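Household Chores Evaluation, Phase Two
Progress report to the Semdale Fund
September 17, 2022

1. Status

The work at Prunthorpe covers three chores: hanging small items on wall hooks, wiping a table, and picking objects up from the floor. Hanging has taken most of the period. Table wiping is on schedule. Floor pickup started in February and is behind.

2. Hanging small items

Trials use a two-arm setup and an upright panel fitted with a row of hooks. The task counts as complete when the item stays on the hook after the gripper has opened and withdrawn. We ran 600 trials under the Zomunex controller. Most failures occurred at release - the item was carried to the correct hook but moved as the fingers opened. Approach errors were less common and were usually corrected on a second attempt.

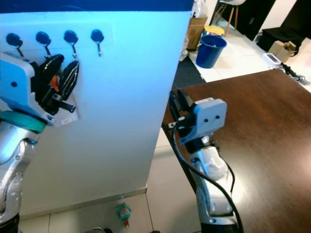

Figure 1. Hanging task. Left gripper at the hook panel, second arm beside the table.

Speed remains the main limit. A person hangs a small item in a few seconds. The arms need roughly 10 times as long, and an operator still has to reset the task after a drop. On present results we would not call the chore ready for unattended use in a home.

3. Shop-floor comparison

The Marín site repeated the hanging task with stock items on display hooks. Results were better where all items were the same shape and worse where packaging was soft. The site has logged 500 trials and will continue to the end of the phase.

4. Spending and next steps

An amount of $4000 was moved from travel to replacement finger pads, which wear faster than planned. Next period we will test a slower release motion and resume floor pickup. No change to the end date is requested.

This site uses cookies to improve your experience. Accept all | Manage settings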